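Hand-guided teaching (robotics)

Hand-guided teaching, also teaching by demonstration or just "demo teaching", is a way of giving a robot a task by having a person do it first. Covers guiding the arm itself, driving it from a distance, and doing the job with a gripper held in the hand.
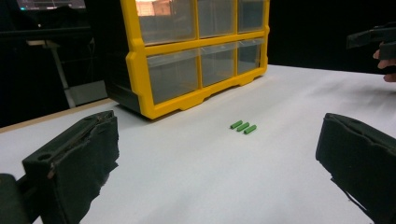 Brunel objects to the name. Teaching is the wrong word, by that account: the person shows, the machine copies, and whether anything was taught only comes out weeks later when the part is moved six inches to the left. The name has stuck anyway.

Methods

Three main ones in use.

Moving the arm. Operator takes hold of the robot's own arm and pushes it through the job. Joint positions are stored. Cheap, no extra kit, but tiring on a big arm, and the operator's body gets in the way of any fixed camera.

Remote control. Operator works a second, smaller arm or a pair of handles, and the robot follows. Keeps hands clear of the work. Poor sense of touch, so beginners press too hard. A delay of even 200 milliseconds makes small parts awkward to pick up, according to most who have tried it.

Hand-held gripper. No robot present at all. The person carries a gripper of the same shape as the robot's and does the task with it, one in each hand if the task needs two. A camera on the gripper sees more or less what the robot's wrist camera will see later. Quick to set up, can be carried from room to room. Main drawback is that a person can reach round corners a robot arm can't, so some demonstrations have to be thrown out.

Typical tasks

Small and dull, on purpose. Picking up pegs, opening drawers, putting things away, folding cloth, stacking cups. A drawer organiser with small parts in front of it gives plenty of practice in one place: the handle has to be found, the drawer pulled without dragging the whole unit along, the part lined up before letting go. Clear plastic is hard on cameras. Short parts lying side by side are harder than they look too, as the finger tips tend to catch the neighbour.

Soft padding on the fingers helps with grip but wears. Worn padding changes how a part sits, and so the recordings made in January may not match those made later with the same tool. Sites differ on whether to replace pads on a schedule or leave them till they fail.

Number of demonstrations

No agreed figure. The Hirkimby trials used 229 demonstrations for a single drawer task, later thought to be on the low side. The Brirkard set is larger, roughly 3000 across all its tasks, but uneven; some tasks have only 22. Sandhu, a teaching package used at both sites, will accept any number and gives no warning if there are too few, a common complaint.

Variety matters as well as count. Usual advice is to move the objects between tries, change the lighting, swap operators. Left-handed operators are under-represented in most sets.

Faults in recording

- Operator starts before the recording does. Very common.
- Pauses. The robot learns the pause aswell.
- Two ways of doing the same step mixed together, so the robot does half of each.
- Gripper turned too fast, picture smears.
- Camera knocked and not re-checked.

Bad runs are normally marked at the time, with a foot pedal or a spoken word. Marking them afterwards is slow and things get missed. Some groups keep the failed runs seperately, for showing a robot how to recover from a dropped part. Results mixed.

See also

Remote handling; Robot grippers; Pick and place; Programming by waypoint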